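About Surkholm

We help small firms budget for robots before anyone falls in love with a brochure. Tala Saliba does the sums. Arnout Dijkstra reads the fine print, for pleasure.
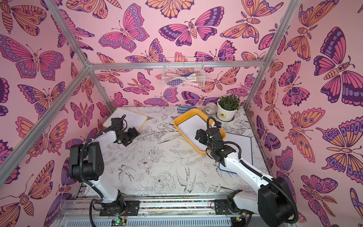

What we cost

A purchase plan is $600, flat. It covers 4 quotes, spare parts and the cables everyone forgets.

Who we've talked down

Draser wanted six arms and bought two. Zundside wanted a humanoid and is now very happy with a conveyor.
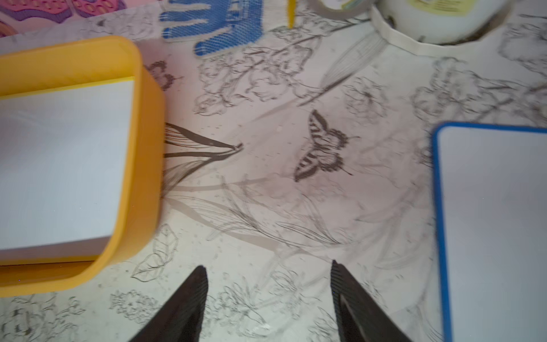
Gripper fingers over the floral tablecloth, yellow tray at left.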